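15 de setembro de 2025
Por Ánh Trình
Categoria: Casa e Cozinha > Testes e análises

Corrediças Stallby para gavetas de cozinha: vale a pena trocar as antigas?

As gavetas da minha cozinha têm a idade do apartamento e já faziam barulho quando me mudei. A de baixo do balcão, onde guardo talheres e utensílios maiores, prendia a meio do curso e obrigava a levantar a frente com a mão para fechar. Adiei o assunto durante anos. Em junho comprei um par de corrediças Stallby de extensão total, com fecho amortecido, e montei-as nessa gaveta. No mês seguinte comprei mais um par para a gaveta ao lado. Escrevo depois de um verão de uso diário.

O que vem na caixa

Cada caixa traz as duas corrediças, esquerda e direita, dois engates de plástico para a frente da gaveta, um saco de parafusos e uma folha de instruções. Os parafusos são curtos e de cabeça chata, adequados a laterais finas. Faltava um no segundo conjunto. Usei um que tinha em casa e não reclamei. A folha tem desenhos pequenos e pouco texto. Quem nunca montou uma corrediça oculta vai precisar de a ler mais do que uma vez, sobretudo a parte do recorte traseiro, que aparece só num desenho e sem medidas escritas.

Comprei na loja Urkport. Há outros vendedores, com preços parecidos, mas nem todos têm os comprimentos intermédios.

Montagem

O trabalho mais demorado foi tirar as corrediças velhas. Estavam aparafusadas e também coladas, e a cola levou um pouco da superfície do móvel. Depois disso é preciso marcar a altura nos dois lados com a mesma referência. Usei um esquadro e uma ripa cortada à medida, apoiada no fundo do armário. Um erro pequeno aqui nota-se logo: a gaveta fecha, mas a frente fica torta em relação às outras.

As corrediças ficam por baixo da caixa da gaveta, escondidas. O fundo tem de estar recuado para lhes dar espaço, e nem todas as gavetas antigas permitem isso. Na minha tive de desmontar o fundo e voltar a fixá-lo mais acima. Perdi alguma altura interior e a concha da sopa passou a ficar deitada.

A primeira gaveta levou-me uma tarde inteira. A segunda foi mais rápida, porque já tinha a ripa cortada e sabia onde furar.

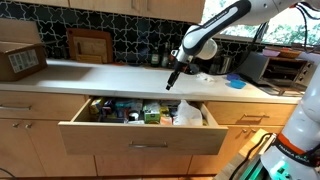 Uso diário

O curso é suave e a gaveta sai por completo, o que dá acesso ao que fica no fundo. O fecho amortecido funciona bem com a gaveta cheia. Com ela quase vazia, o último troço é lento e às vezes parece que vai parar antes de encostar. Acaba sempre por fechar.

O ruído desapareceu. Ouve-se apenas um estalido seco quando o amortecedor engata – discreto, mas presente se a cozinha estiver em silêncio. Folga lateral há pouca. Puxando só por um canto, a caixa acompanha sem prender, coisa que a corrediça antiga não fazia.

Para limpar, a gaveta solta-se apertando as duas patilhas por baixo da frente. A da esquerda é dura nos dois conjuntos que comprei. Voltar a encaixar é simples: pousa-se a caixa sobre as calhas e empurra-se até ao fim.

Comparação com as Ondieki

Em casa dos meus pais montei há tempos umas Ondieki, laterais, de esferas. São mais baratas e perdoam mais erros, já que trabalham encostadas às laterais e não exigem mexer no fundo. Em contrapartida ficam à vista, acumulam migalhas com gordura e precisam de limpeza regular. Numa oficina ou numa despensa escolheria as Ondieki sem pensar muito. Numa gaveta que se abre a toda a hora, prefiro as Stallby.

Também experimentei em loja as Dondinach, com abertura por toque. Não gostei: basta encostar a anca ao móvel para a gaveta abrir.

Pontos fracos

As instruções são o pior. A regulação em altura faz-se numa roda pequena, difícil de alcançar com a gaveta montada, e a regulação lateral quase não se sente. O preço também pesa para quem tem muitas gavetas: trocar tudo de uma vez sai caro, e eu estou a fazê-lo aos poucos. A próxima fica para outubro.

A quem recomendo

A quem tem gavetas em bom estado, com laterais direitas e fundo que se possa recuar. Se a caixa estiver empenada, convém resolver isso primeiro. Meçam a profundidade interior do armário antes de encomendar e deixem folga atrás para tubos ou tomadas. No meu caso havia um cano que não aparecia em lado nenhum na planta, e tive de trocar o primeiro par por um tamanho abaixo. A loja aceitou a devolução, com os portes por minha conta.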